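Bench notebook, two-arm cell

January 2021

Long day on the small box with the swirly lid. Writing this up before I forget which settings we ended on.

The aim was to get enough two-arm episodes for Tramus to try a first training run next week. We already have plenty of single-arm picks from July, but nothing where both grippers have to work close together, and the policy falls apart as soon as they share the same bit of table. It has never been shown what to do there.

Set-up. Same cell as before, both followers on the front rail, plaid cloth on the three walls. I left the cloth up. Waqas Hayat wanted plain grey to make the wrist views easier, but the July set was all recorded against the plaid and I don't want to change two things in one go. We can do a grey set later and compare.

Leaders were re-zeroed first thing. The left one had drifted again on the wrist roll, by enough that the follower jumped when I engaged it. I have added a check to the start script: it now refuses to engage if any joint differs from its leader by more than the limit in the config file. Please don't comment the check out. If it trips, move the leader by hand until it clears.

Recording. Each episode starts with both arms at rest, and the operator presses the pedal when ready. Pedal again to end, long press to throw the episode away. I found the long press too easy to do by accident, so it now asks for a second press to confirm. Waqas did the morning and I did the afternoon. Our styles differ a lot. He brings both arms in together and tidies up the angle near the middle; I tend to park one and bring the other to it. I have tagged every episode with the operator so we can split them if it matters. 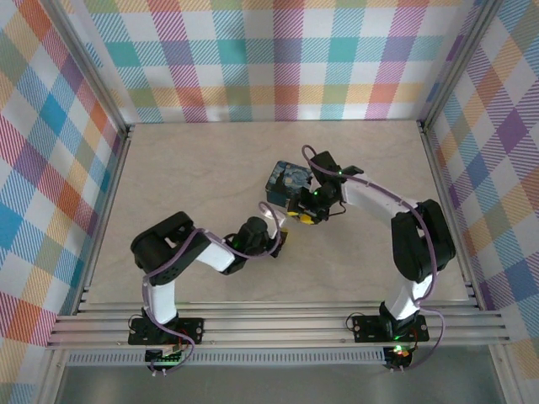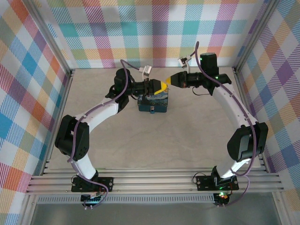
Both fixed-camera views, same cell, same session.

The hard part is still the last few centimetres. The operator can't judge depth from the screen, so there is a lot of hovering, and the hovering ends up in the data. Last time Tramus learned the pauses very faithfully and would sit there for ages doing nothing. Two things to try:

1. Trim stretches where no joint moves more than a small threshold. Baloch already has a script for this, it just needs to handle two arms. Both arms must be still before it cuts, otherwise we lose the frames where one waits for the other, and those we want.

2. Let the operator stand beside the cell and look straight at the table. I tried it for the last hour. Much quicker, fewer corrections. The worry is that I was using things the cameras can't see, so the policy may be asked to copy moves it has no grounds for. Tagged those episodes "direct" so they can be left out.

Numbers. The index stood at 1,102 episodes when we started and 1,244 when we stopped. Of the new ones, 104 are clean by my reading, meaning the task was finished with no dropped frames and no bump against the rail limits. The rest are kept but marked. Six of those have the left wrist stream frozen part of the way through. It looks like the cable: it is stretched tight when the arm is folded right back, and the stream came back when I gave it more slack at the base. I have re-tied it with a bigger loop. Watch it doesn't catch on the upper link.

Exposure was locked on all cameras. I forgot to lock it on the right wrist after lunch and had to redo the first batch, so that is now in the start script as well.

Storage. The recorder fell behind twice while the previous batch was still copying to Ladon. Don't run the copy during a session. Start it when you leave and check the sums in the morning. I will ask whether the Iton disk can go in as a local buffer, it is only sitting in the cupboard.

Labels. We wrote the task sentence differently in the morning and the afternoon, which is my fault. Morning says "pick up the box", afternoon says "lift the box". I have left the raw files alone and put a mapping next to the index. For now use "pick up" everywhere. If we want varied wording we should do it on purpose, with a list.

To do
– extend the trimming script to two arms (Baloch)
– repeat the wrist calibration on the left, the old file predates the new cable run
– vary the starting place of the box more – looking back over the afternoon, mine are nearly all in the same patch
– Waqas to review my marked episodes and I will review his
– spare fingertips, we are down to the last pair
– hold back a test split before anyone trains on this, by session and operator, not by random episode

Arms parked and power off at the wall. Leaders are under the cover.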